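Bedding: washing it, folding it, keeping it on the bed

Updated 03/05/2023

The fitted sheet section has been moved to the top because that is what most of you write in for. The mattress section is still at the bottom, where mattresses belong.

Fitted sheets that pop off

If the same corner comes loose every night, look at the depth printed on the sheet packet, then measure your mattress with the topper on it. People measure the mattress they bought and forget the topper, the pad and the second pad that went on after the incident with the coffee. A sheet made for a shallow mattress can be forced over a deep one, and it will wait until you're asleep to bring this up.

Put the top corners on last. The foot end takes more kicking, so give it the generous tuck and let the head end do the stretching.

Elastic gives out before cotton does. You can replace it in an evening: unpick a few inches of the casing, pin the new elastic to the end of the old, and pull the old one through. Pin it well. I have lost an end inside the casing twice and the language was not suitable for this page.

The clips that look like suspenders do work. They also find your shin when you change the bed. The ones I got at the hardware store in Ciltport have lasted four years and I resent them every other week.

Folding the fitted sheet

There are videos. I've watched them, and I can tell you that the person in the video has a very large clean table and no dog. My method is to tuck the corners into each other in pairs, lay the thing on the bed, fold the puffy side under, and keep folding until it is the size of the pillowcase. Then put it in the pillowcase. The flat sheet goes in there too, along with the other pillowcase, and the set goes on the shelf looking like it was done by somebody competent.

Write the bed size on the hem tag in laundry marker. Queen and full look identical at eleven at night.

Washing

Sheets once a week in summer and, let us say, regularly in winter. Wash them without towels. Towels shed, and they also wrap themselves in the flat sheet and come out in a damp ball the size of a pumpkin.

Fill the drum loosely. If you have to push, you have two loads.

Half the detergent you're using now is probably plenty. Stiff sheets are usually sheets with soap left in them. Run an extra rinse and see if they improve before you blame the cotton.

Pillowcases get face cream on them, and face cream sets into a yellow shadow that an ordinary wash slides right over. Rub a little dish soap on the spot, leave it 20 minutes, then wash as usual. If it's still there, do it again before it goes in the dryer. Once it's been through the dryer you and the shadow will be together a long time.

Pale sheets show everything, but at least you know where you stand. Dark ones fade along the fold lines if you store them in the sun, so you end up with a grid. My navy set looks like a street map of Hasimen.

Drying and wrinkles

Take sheets out while they are a touch damp and put them straight on the bed. Pull them tight, leave the covers off for an hour, and most of the creases will sort themselves out. I own an iron. It holds the closet door open.

If you must have a smooth top edge, iron only the part that folds down over the blanket. Guests don't inspect below that, and if they do you should think about why they're your guests.

On a line, hang flat sheets by the hem with a good overlap over the line, and don't peg the fitted sheet by its elastic.

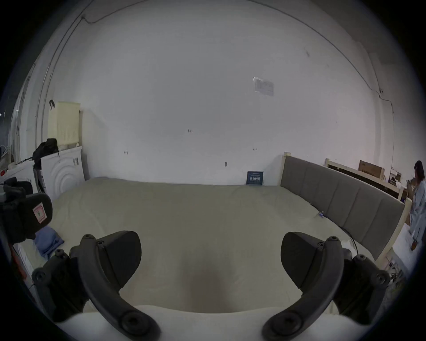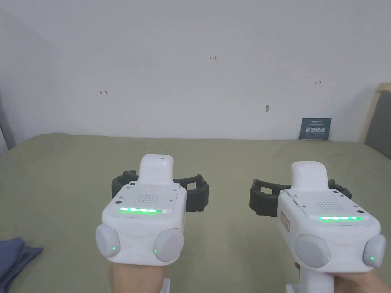
The light beige sheet and gray headboard are in the first picture, the sage-green bed cover in the second.

Bedspreads and covers

Shake it out of a window or off the porch every time you change the sheets. A cover collects crumbs, hair and whatever was on the bottom of the suitcase you swore you would not put on the bed. Put a folded old sheet down at the end of the bed for suitcases and dogs. The dog will lie next to it.

Most covers can go in a big machine at the laundromat even if the one at home can't cope. Read the label first, and if the label has been cut out, go cold and gentle and keep your expectations low. Check the seams beforehand. A small hole in a quilted cover turns into a large hole and a blocked filter.

Solid colors fade unevenly on the window side. Turn the cover end for end each time it goes back on and it will at least fade fairly.

If it's too heavy for summer, fold it and store it in a cotton bag or an old pillowcase. Those vacuum bags are wonderful for a month. After that the cover has taken on the shape of a paving slab and has to be talked out of it.

Upholstered headboards

A padded headboard is a couch nobody vacuums. Use the brush attachment, top to bottom, and get down into the grooves between the panels with the narrow nozzle. Do it before you change the sheets, never after, unless you enjoy doing things twice.

The gray patch where heads lean is hair oil. Sprinkle on cornstarch and press it in with your palm. Easier said than done on a vertical surface, I know - a dry sponge dipped in the cornstarch does a fair job. Leave it 20 minutes and vacuum. For what's left, a barely damp cloth with a drop of clear dish soap, then a second cloth with plain water, then leave it alone. Try it low down behind the pillow first. Scrubbing roughs up the fabric and then you'll have a clean fuzzy patch, which draws the eye even better.

Wood trim gets a dry cloth. Spray polish drifts onto the fabric.

If it knocks against the wall, tighten the bolts. They work loose, and there's always one you can't reach without moving the bed. While the bed is out, collect the socks.

Thread count

A reader in Kinine asks if she should pay extra for 500 thread count. My own feeling is that past a certain point you are paying for arithmetic. Feel the sheet if the store allows it. Hold one layer up to the window, and if you can make out the neighbor's car through it, put it back. My favorite set came from a closing-down sale in April, has no number on it anywhere, and has outlived two sets that came in a ribbon.

Old flannel is better than new flannel. There's no way to hurry it.

Blankets that slide off one side

Two people, one blanket: buy the next size up. A king blanket on a queen bed has saved more relationships than talking has. Tuck the foot end under the mattress by a hand's width and leave the sides loose. If one of you likes cool feet, leave that corner untucked and say nothing.

The duvet cover, briefly

Turn it inside out, put your hands in the far corners, grab the duvet corners through it, and shake it down over. Do the buttons straight away. A reader wrote to say the roll-up method is faster. I tried the roll-up method and had to be let out.

Sew a short loop of tape inside each corner of the cover and a matching one on the duvet, and tie them together. It takes one dull evening.

Mattress

Vacuum it when the sheets are off. Rotate it twice a year if the maker says to, and do it with another adult. Baking soda is fine for a stale smell: sprinkle, wait an afternoon, vacuum up slowly. It will not do a thing for a stain. For a stain you need cold water, a little soap, a cloth and a fan, and as little water as you can bear to use.

Don't put the protector in on high heat. The backing goes crackly and you'll sleep on a bag of chips.

Readers' corner

From Maksymiv: "I keep a clean set under the mattress at the foot end, pressed flat, ready for a midnight change." It works, though the set gets a mattress smell after a while, so swap it now and then.

Also from Maksymiv, a different reader, who would like the first reader to know this is how you get moths.

Next time: pillows, including when to give up on them.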